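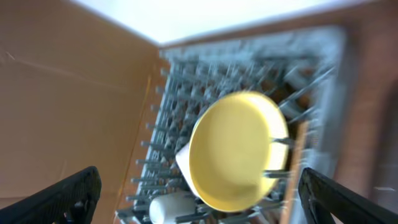 Kitchen Tips for People Whose Dishwasher Runs on Python

Posted 19 Feb 2020 in Bench & Kitchen, Durstead

Most advice about dish racks assumes that the one unloading them has wrists, eyes and some common sense. We have been unloading ours with two arms and a planner called Arroyo, and we have had to write our own advice. These are the notes taped inside the cupboard door, cleaned up a little. They are mostly software tips. A few of them are dish tips in disguise.

Stop before you look

The wrist camera is a wonderful thing as long as the wrist is still. While it moves, a rack full of tines turns into gray corduroy and your bowl detector will report a bowl, two bowls or a lemon. Make the arm settle, throw away the first few frames, then ask the question. We tried fixing blur with a cleverer model for most of August. The fix was a settle check in the motion code, which took less time to write than the apology for August.

If you can't stop (impatient boss, impatient you), at least put a blur score on every frame and let the detector say "don't know." Turia, our perception package, now has a "don't know" output and it is the most useful thing in it.

Find the rim, forget the bowl

A bowl leaning in a rack is a nuisance to fit a whole shape to. Half of it is behind tines and the other half is at an angle the training set never saw. You don't need the whole thing. You need a bit of rim long enough for two fingers to straddle, with free space on both sides of it. Have perception return rim segments and let the planner pick one. Rank them by clearance first and by how much you like them second.

Same goes for cups on their sides. Look for the open end and leave the rest alone.

Treat the rack as a wall with opinions

Our first collision model for the rack was a single solid box. Very safe. The planner refused to pick up anything, ever, on the grounds that all the dishes were inside a wall. The second model had every tine in it, and planning took long enough to wash up by hand.

What works is in between: rim and floor of the rack as solid pieces, and the tines as rows you may only enter from above. Set the approach direction along the row. On the way out, lift straight up until the lowest edge of the dish is clear before you allow any sideways motion at all. If you remember one thing from this page while your plates are still whole, make it that one.

Keep a list of what goes where

It sounds like advice from a home organizing magazine, and it is. Before any arm moves, write down every item and its destination in a plain text file that a tired person can read. Ours is one line per item. The task script reads it top to bottom and crosses things off. When something goes wrong (it will, usually near the end) you can see how far it got without digging through 2000 lines of log.

Put the awkward items last in the file. A chopstick is an awkward item.
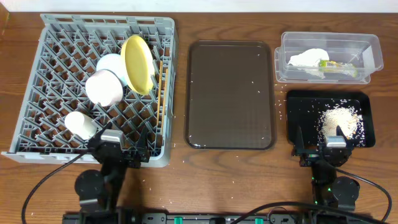
Two arms, one dish rack, and the rice.

Rice is not an obstacle

Tell your software so, in writing. Depth cameras find grains of rice fascinating, and a tabletop with rice on it will come back as a tabletop with gravel on it. Our planner once declined to put down a plate because of a grain. Set a minimum height for anything that counts as an obstacle and filter the rest out before it gets to the map.

Keep the unfiltered cloud too, under another name. You'll want it for wiping later, when the rice stops being noise and becomes the job. Deciding which of the two it is at any moment is a planning question, and we keep it in the task file with the others.

Clear plastic: lie to the robot, kindly

Clear containers barely exist as far as depth sensing is concerned. You get the table behind the box, and the fingers go to meet it. Don't wait for perception to improve. Measure the container once with a ruler, put its outline in the map as a fixed box, and make whoever moves it responsible for moving the box in the map. Tape on the table helps the human half of that arrangement.

Dark trays have the opposite trouble, with holes in the depth where the tray should be. A tray is flat, though, and it's fair to fill the holes with a plane.

Two arms need one calendar

Give each arm its own side of the table and make the middle something they have to reserve. One lock, one owner, released when the arm is back on its own side (and only then, please, and yes, we released it on gripper open for a while). It is less graceful than full two-arm planning. It also runs on an old desktop, and we have had no elbow incidents under it.

Gestik, the tool we use for recording and replaying motions, doesn't know about the lock. If you replay through Gestik, wrap it, or only ever replay one arm at a time. The wrapper is 15 lines and most of those are comments complaining.

Slow down for the last bit

Far from the dish, go as fast as you like. Close to it, switch from following a path to nudging from the wrist camera, small correction after small correction, until the fingers are on either side of the rim. The handover is where things get silly. The map says the rim is here, the wrist camera says it's a bit to the left, and code that averages the two will put a fingertip squarely on top of the rim, where neither of them wanted it.

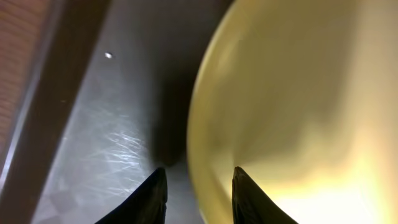 So pick a winner. In our code the wrist camera wins from the moment of handover, unless its confidence drops below 60 percent, in which case the arm backs up and tries again from a little higher. No averaging. Pale dishes in strong light are the usual reason for the drop – lock the exposure before you descend, and check that the bright side of the dish hasn't gone completely white. A bowl with no visible inside is very hard to be sure about.

Shiny metal gets its own warning. Scratches look like edges to an edge detector, which is hardly the detector's fault, and a reflection looks like one more thing to pick up. We mask the metal by color and ignore anything inside the mask that isn't attached to a dish.

Close by force, not by width

Bowls, cups and plates all have different walls, and a table of finger widths goes stale the day somebody buys new crockery. Close slowly until the motor current rises, hold, lift a hair, check that it's still holding. If the fingers meet each other, you have grasped air. Log it as air. We used to log it as "success (thin object)."

Save the failures, with names

Every failed grasp goes in a folder with its last camera frame, the plan and a one-word label typed by a person. Ours are blur, glare, tine, rice, air and sigh. There were 91 in the folder at the last cleanup and "tine" was well ahead. Sort by label before you decide what to work on next. "Sigh" covers anything you'd need a whiteboard for, and it may be left until after lunch.

Leftover odds and ends

Restart the perception node before the planner. The other order works on most days.

Put the speed limit in one file. We found ours in four.

Dry the plates first if you're testing grip settings, and write down whether you did.

Next page: drawers, and why we have stopped opening them.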